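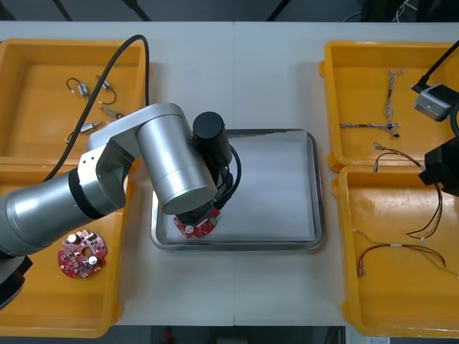
Week 2: Do small batches save money?

The Flitau case says Gimovetti cut its costs by halving batch sizes. Be careful with it. The saving comes from one season, and the price of parts fell in that same season. Lakatos repeats the claim and adds no data of his own.

Read pages 45 to 70 and mark each figure that has no source. I found plenty.

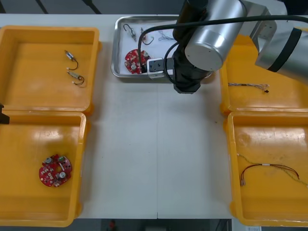
Sándor Szűcs objects that stock costs did fall and that I am too hard on the case. Perhaps. Bring his table to the seminar.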